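A Visit to the Avstead Furniture and Woodturning Fair
2026-10-26

The Avstead fair runs for 2 days every fall in the old cannery buildings by the river. I had been meaning to go for years. My sister-in-law, Lorena Arancibia, rents a stall there with two other chair caners, and this time she had a spare pass, so I drove up on the first morning and stayed until closing.

Avstead is a 90 minute drive from home if the bridge at Rolla is open. It was down to one lane. I got in just after ten, and the near parking lot was already full. The overflow lot is a gravel field behind the feed store, and from there it is a ten-minute walk along the river path. Wear decent shoes. The path was muddy in two places, and the shortcut past the loading docks is closed to visitors.

There are three halls. The first one is tools and lumber, the second is makers, and the third is used for demonstrations and a lunch counter. The map on the back of the ticket still shows the old layout, with lunch in Hall 1, and I watched several people walk in looking for coffee and find themselves among the bandsaws.

I started with lumber. A dealer from up the valley had walnut, cherry and a good stack of ash in wide boards, most of it air-dried. Prices were penciled on the ends. I thought the cherry was fair and the walnut high. He would cut a board in half but not into thirds. Next to him, a couple were selling turning blanks out of milk crates, and that was the busiest table in the hall. I bought a short piece of apple for a mallet handle and then had to carry it around all day.

Hall 2 is the reason to go. Lorena's stall was near the door, which she said was good for visitors and bad for drafts. She was weaving a seat in seven-step cane and talking the whole time. I asked her how long a seat takes, and she said it depends on who stops by. Her partner at the stall, Damián Ocampo, does rush seats, and he had a bundle of rush soaking in a trough under the table. Rush needs to be damp to twist properly. He let me try a few inches. Mine was lumpy and he took it back out without comment.

Across from them was a long display called Small Seats, put together by Annelore Sperling, who restores nursery furniture. I had expected to walk past it, and I ended up staying most of an hour. There were plain school chairs, a potty chair with a hinged lid, several rockers, and a row of painted pieces from recent makers. Children's chairs take a lot of abuse and are usually thrown out, so the old ones are harder to find than the full-size versions. Sperling said the repairs are often clumsy as well: she sees wire, roofing nails, and once a section of garden hose. She does not strip old paint unless it is coming off by itself.

One chair in particular stayed with me. I liked how far it was from the plain school chairs. 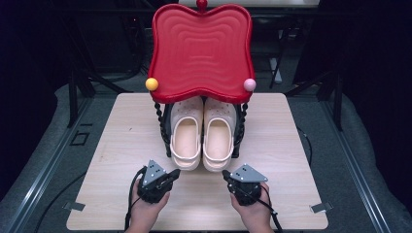

Child's chair with a scalloped red back, twisted black legs and a pair of beige clogs on the seat.

I asked her about spiral turning in general, as I have never managed a clean one. A spiral leg is not something you get straight off an ordinary lathe. You turn the blank round, mark out the lines with a strip of paper, saw down to depth along them, and then work the hollows with a rasp and a round file. The lathe is only there to hold the work, and you rotate it by hand. Her advice was to spend longer on the marking than feels sensible. If the lines drift, the leg will look bent even when it is straight.

Lunch was bean soup and bread, and the bread ran out at half past twelve. There is a second food stand outside by the loading docks with sausages, and the line was shorter. Seating is poor for a furniture fair. I ate standing up next to a stack of folding tables.

The afternoon demonstrations were in Hall 3. Amancay Salinas did an hour on steam bending, using a plywood box and a wallpaper steamer. She bent four chair bows and broke the second one. She passed the broken piece around so that people could see where the grain ran out of the edge, and I learned more from that than from the three good ones. Her rule is that the stock has to be split or sawn very close to the grain, and that no amount of extra steam will save a bad piece. People asked a lot of questions about drying forms. She leaves hers clamped for a week and then ties the ends with string.

The finishing talk after that was less useful. The speaker was from Solletti, who make a hardwax oil, and it was mostly a sales pitch. The samples did look good. I left before the end and went back to the makers' hall to look at the Cabral benches, which Lorena had told me not to miss. They are long, low benches with wedged through-tenons and no metal in them at all. The largest was priced at 2000 dollars and a shorter one at 600. I sat on both. The short one rocked a little, but I think that was the floor.

Violeta Cáceres, who runs the fair office, told me they are hoping to fix the floor in that hall over the winter. She also said stall applications for next year open in November and that the caning and upholstery row will be moved away from the door. Lorena will be glad of it.

A few practical notes for anyone going next year. The lumber dealers take cash only – there is a machine at the gas station, and it charges a fee. Most of the makers take cards. Dogs are allowed outside but not in the halls. The coat check closes half an hour before the fair does, and I nearly lost my piece of apple wood to it. Hall 2 is easiest to get around before eleven and after three. The demonstration list is posted on the door of Hall 3 each morning and does not match the one printed in the program, so check the door.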